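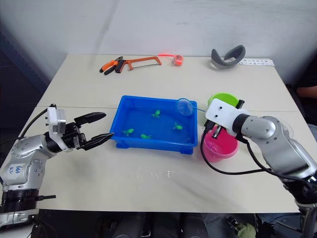 Budgeting for a two-arm bench setup

The arms take up most of the quote, so people plan around them and get caught out by the rest. These are notes from our workshop in Plumbridge, in no special order.

Start with the job. Write down the heaviest thing you want lifted and the smallest thing you want gripped. If the work is light, such as moving a little net over a tray of toy fish, you don't need to pay for a high payload.

Measure the table before you order. Two arms reaching in from opposite sides need room for the work in the middle, plus space for buckets and trays. Two panels joined together do fine as a top if the seam is level.

Ask what the gripper costs on its own. Ratetti quoted us $3,000 for a pair, mounts extra. Kornél Bognár got the mounts included by asking before he signed.

Keep $1,000 back for cables, screws and spare fingers. Cables should have enough slack to loop along the arm without pulling at the wrist.

Mark the arms left and right in marker the day they arrive. It saves time on support calls.

If you work with water, price covers and a drip mat too. Wipe up drops as you go, and keep power supplies off the floor.

Clear a shelf for pliers and saws - they end up along the back of the table otherwise.

Allow 4 weeks for delivery. Brekke gives 30 days to pay, Clumex wants the money up front.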